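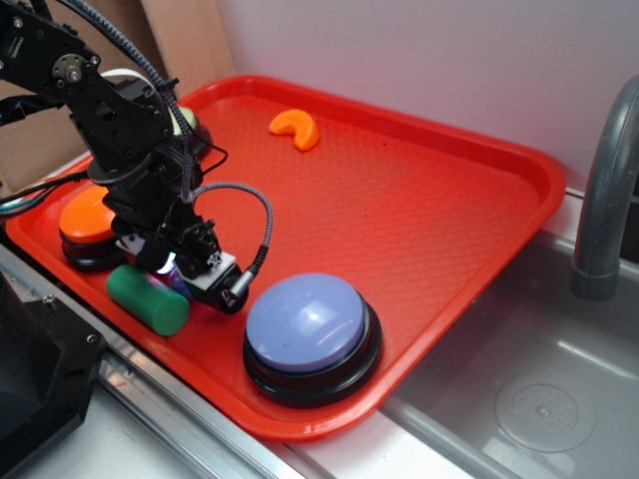 Harnis menswear, fall lookbook: minutes of the styling meeting

Present: Sarita Nautiyal (chair), Meijer, Wekel. Flidemholm sent one coat and no representative.

1. Last minutes. Approved, after Wekel asked that "tantrum" be changed to "discussion." It was changed.

2. Outerwear. Meijer wants the long Flidemholm coat on the opening page. Sarita pointed out that we are Harnis and the coat is not. Meijer said it would lend tone. The coat moves to page 9, worn open over our gray suit, with both firms credited in the same type size.

3. Hats. Four beanies were tried on, mostly by Wekel. The mustard one is out. The navy one stays, provided it is worn above the ears like a hat and not balanced on the crown like a boiled egg.

4. Credits. Last season we printed "tie, stylist's own" under a man with no tie. Meijer will check every caption against the final layout, and will do so before the printer has it.

5. Print run. Sarita proposed 2000 copies. Wekel proposed 100 and a nice email. Carried at 2000, Wekel sulking.
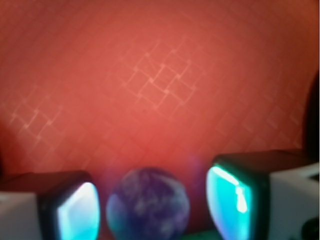
Flidemholm, October

Meeting resumed at 4, one chair short.

6. Shoes. The brown loafers arrived in two sizes, one of each. Wekel to telephone.

7. Socks. Deferred again. Meijer asked that his feelings on visible ankle be recorded. They are recorded.

8. Any other business. Sarita would like her scarf back.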